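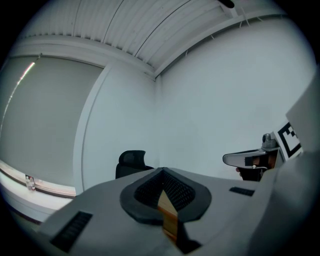 Wanted: people who have moved house in the last two years and still have opinions about it

Hi, I'm Lorraine Horrocks and I'm writing a book about moving. The packing and the driving, sure, but mostly the weird stretch afterward when you can't find the can opener and you don't know which neighbor owns the dog. I've been at it for a while now and I have plenty of my own stories (I've moved a lot, and I once paid to ship a box of phone chargers across three states), but a book made only of my stories would be pretty thin. So I need yours!

Who I'm looking for

Anybody 18 or over who moved within the last two years. Across town counts. Moving back in with your parents counts, and so does moving out of a dorm, a divorce move, a downsizing move, a "my landlord sold the building" move. I'd especially love to hear from people who moved into or out of Triltham, as I grew up near there and one whole chapter is about the place. If you moved alone, please, please write to me. So far I've mostly talked to couples, and they tend to finish each other's sentences and then argue about who packed the kitchen.

I'm also short on people who moved with teenagers. Toddlers I have plenty of.

You don't need to be a good storyteller. Some of my favorite conversations so far started with "I don't think I have anything interesting to say" and then went on for two hours.

What you'd be doing

First there's a short form, which takes 15 minutes if you don't overthink it. Then, if we're a good fit, we talk. I do these by phone or video, or in person if you're close enough to come by the Fistside library, where I can book a little room on Wednesday evenings. The talk runs 80 minutes, and yes, we can stop for snacks. I record the sound only, and Ximena Ochoa types it all up for me. She's fast and she's careful and she has signed an agreement to keep everything private.

After that I'll send you the typed copy and you can cross out anything you like. I mean it. One woman crossed out her entire brother-in-law and I didn't argue.

There's one optional extra. I'm asking people to keep a notebook for a week and write down each time they reach for something that isn't where it used to be. Light switches, the trash can, the good scissors. It's a small job but you have to remember to do it, so only say yes if you're the notebook type. I'll mail you the notebook.

What you get

I can pay $80 for the interview, and another $15 if you do the notebook. It isn't a fortune, I know. The money comes from a small grant from the Zakaria Fund and I get to spend it on you and on postage, so that's where it goes. You'll also get a signed copy of the book when it's out, and your name in the back if you want it there. If you'd rather be called something else, pick a name! Somebody already took Duchess.

Payment goes out within two weeks of our talk, by check or bank transfer, whichever you like better.

A few things people have asked me

Can two people from the same household take part? Yes, and you both get paid, but I'll talk to you separately (see kitchen argument, above).

Do I have to have had a bad time? Not at all. I'd love a few more people who enjoyed it. I've met one.

Will you need my address? Only to mail things. It won't go in the book and neither will your street.

What if I moved for a reason I don't want to talk about? Then we won't talk about it. Tell me on the form and I'll steer clear.

How to sign up

Ask for the form by leaving a message with Araba Tsikata at the Fistside library front desk, or pick up a paper one from the rack by the door. Araba can also help if you'd like the form in large print. Tell her the best time of day to reach you and whether you like phone calls or can't stand them. I'm taking sign-ups through the end of May and I'd like to have most of the interviews finished before the summer moving rush, when I suspect none of you will want to hear from me.

If you know someone who just moved, pass this along. They're probably sitting on a box right now.

Lorraine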